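4.3 Recording a fabric demonstration with the hand unit

Applies to the Clidoter hand unit with padded fingers. For hard fingers, see 4.5.

Before you start, complete the finger calibration in 4.2. A calibration is valid for 40 recordings or until the pads are changed.

1. Lay the fabric flat on the table with the pile facing up. Leave at least one edge free on the tabletop. Large ripples must be smoothed out by hand. Shallow folds are acceptable.

2. Hold the unit above the fabric and press the trigger once. The status light changes from amber to green when tracking is ready.

Note: If the light stays amber for more than 8 seconds, lower the unit to the table, release the trigger and repeat step 2.

3. Open the fingers fully and bring them over the fabric, one to each side of the area to be gripped. Stop before the pads touch the pile. Hold this start position until the unit beeps.

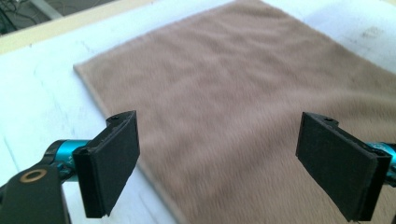
4. Lower the fingers until both pads rest on the fabric, then close them slowly. The pads should gather a fold between them. Do not push down into the table.

CAUTION: Pressing the finger tips against a hard surface can bend the brackets. Check both bracket screws after any impact.

5. Lift the fold, carry out the task, and set the fabric down. Open the fingers before moving away.

6. Press the trigger twice to end the recording. The file is written to the current Viller session folder.

If the fabric slips during step 5, finish the motion and mark the recording as failed in the session list. Do not regrip within the same recording.

Pads with loose fibers can still be used. Replace a pad when its backing shows through (part 518, supplied in pairs). Always replace both pads together and recalibrate.

4.4 Reviewing recordings

Open the session in Viller and select Playback.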